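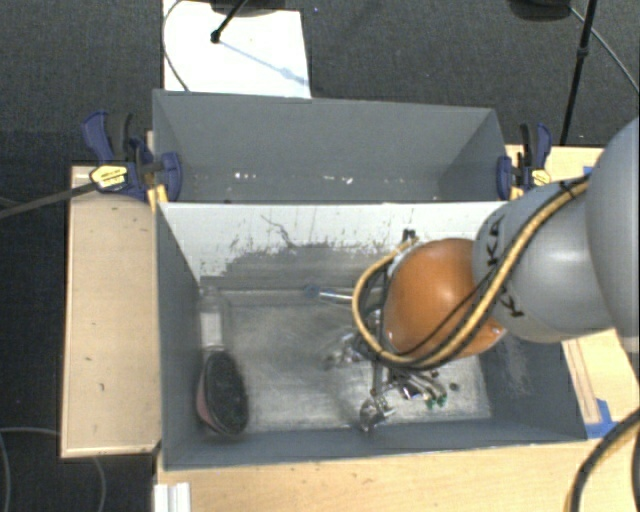
How to sort out the drawer (or cupboard, or spare room) you've been avoiding

I put this off for most of the year, so please don't feel bad if you have too. When I finally got going one Friday evening in November it took me less time than I'd spent fretting about it, and I had the radio on and a pot of tea beside me, which helped no end!

What you'll need
Two boxes or tubs, a bin bag, a damp cloth and a kitchen timer. I use a pair of old Graris tubs that used to live in the shed, but a couple of cardboard boxes from the supermarket will do just as well.

Step 1: Pick one small place
Not the whole room, please. One drawer or one shelf. I began with the drawer under the kettle and found 19 dead batteries, a bicycle key and the instructions for a Brekier toaster we gave away before we moved house.

Step 2: Empty it completely
Everything out, even the things you know you're keeping. Give the inside a good wipe while you can get at the corners, and leave it open to dry.

Step 3: Sort into two boxes
One box is for keeping and the other is for going. Rubbish goes straight in the bag. Set the timer for five minutes and work quickly, picking up whatever is nearest. If you catch yourself reading old birthday cards (I did, and there were rather a lot of them), pop them in the keeping box and carry on.

Step 4: Put the keepers back
Heavier things at the back, everyday things at the front. I cut down a shoebox to hold string and sellotape, and it has stayed tidy so far, touch wood.

Step 5: Get the other box out of the house
Do this the same day if you can, or at least put it in the car. Mine once sat in the hall for weeks and half of it crept back upstairs.

Old batteries and cables shouldn't go in the ordinary bin, so keep a jam jar for the batteries and take it along next time you're passing a collection point.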